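Subject: Re: Sorting of donated cables before the December collection

Dear members,

Thank you for the replies received so far. The Cellar storeroom will accept donated cables until the end of December. Please leave them at the Covau entrance, Room 408, before 4:30 p.m.

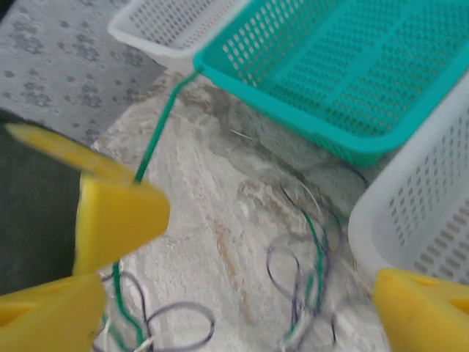 Power cords should be kept apart from data cables. Any cord with damaged insulation must be placed in a sealed bag and marked for recycling.

On the question raised earlier:

> Is there a limit on how much one branch may bring?
> We have close to a full van here and would prefer
> to make a single trip.
> Qudah branch

Each branch may deliver up to 30 bags. Larger loads require written notice to this office.
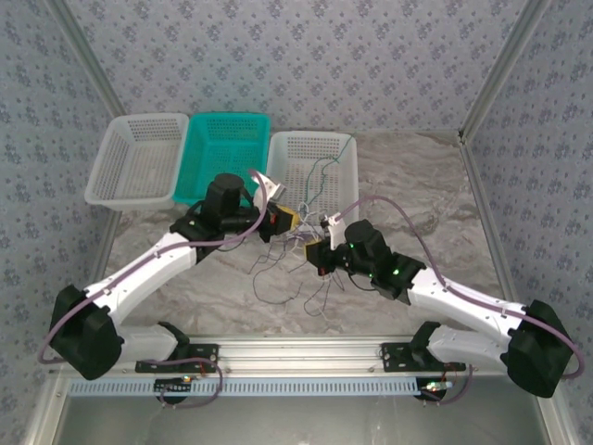 Branches that need more bags may request them in packs of 200. Requests should state the branch name and a daytime telephone number.

Regards,
Aicha Sqalli
Collections Office, Memix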